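ok so Drerkia finally put up specs for the Leone facelift and I have thoughts. typing this on my lunch so bear with

background for anyone new – I've had the old Leone wagon for 7 years. bought it used from the dealer in Pakville, drove it to death, love it, would marry the heated seats

first thing. the nose. they've gone with the split headlights like everybody else. skinny strip up top, actual lights buried in the bumper. one parking lot bump and you're replacing the whole unit. I called the parts desk on what a corner light costs for the outgoing one and had to sit down

the grille is fine. the grille is a grille

second thing and this is the one I'm mad about. no more wagon in the base trim. you want the long roof you have to start at the middle trim, which means the big wheels, which means skinny sidewall tires, on OUR roads. in March. with the potholes we get

someone at Drerkia has never driven the Wostusmont road after the thaw and it shows

engine. same turbo four, retuned, plus a mild hybrid thing now. they're claiming 259 horsepower for the top one. mine makes a lot less and has never once felt slow getting on the highway so I dunno who that's for

fuel economy numbers "to be announced". hmm

towing though – up to 1,000 kg braked on the base sedan, more on the wagon but they haven't said how much more. I pull a little utility trailer with a mower on it so I'm ok either way. if you've got a tent trailer I'd wait for the proper sheet before you put money down

oh and they kept the manual. ONE trim. sedan only. grey or white. it's like they want it to fail so they can say we didn't buy it

interior. big screen, obviously. but the volume knob is back!! and real buttons for the temperature. whoever fought for that in the meeting, I owe you a beer

the glovebox got smaller. don't ask me why I noticed. I keep a lot of napkins in there

seat fabric looks like the same stuff as before, good, it wears like iron. mine has survived two kids and a dog that hates cars

spare tire: gone on the hybrid ones, you get a can of goo. the battery sits where the wheel well was. I get it, packaging etc. I still want a spare. cell service dies half way to my inlaws place and a can of goo doesn't fix a torn sidewall

(see above re skinny tires)

price. this is where it gets murky becuase they only gave the starting number for the sedan and everything else is "at launch". dealer guy told me to expect the wagon to be a fair jump over mine new. he also told me the undercoating was mandatory so grain of salt

deposit is refundable till they give you a build slot, then it isn't. read that page twice, it's worded weird

went through the whole order guide last night, 40 pages, half of it floor mats 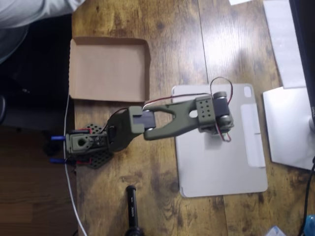

Osian Rosser replied that the wagon does get a spare if you pick the non hybrid engine, but it's an option and it's buried in the cargo package with the net and the rubber tray. so I went back and looked and yep, page after the roof racks. thank you. still annoyed you have to buy a net to get a wheel

also he figures the middle trim can be ordered on the smaller wheels as a "winter delete" if you ask the dealer nicely. can't find that one anywhere in the guide. if anybody has done it on the current car let me know what they typed in

so where I'm at. not ordering yet. going to go sit in one when Pakville gets the demo and see if the back seat still fits a car seat behind a tall driver, cause the roofline's lower and I'm not convinced

if it doesn't fit I'm putting new struts in the old girl and running her another couple winters. rear arches have a bit of rust but nothing structural, had it up on the hoist in the fall

will add to this thread when the wagon prices land. if you've got a question about the order guide ask it now while I still have the tab open

edit – somebody asked, yes the heated steering wheel is standrad on everything except the base. no I don't know about the rear wiper. the pictures only show the front

Contact | © 2025 | Back to top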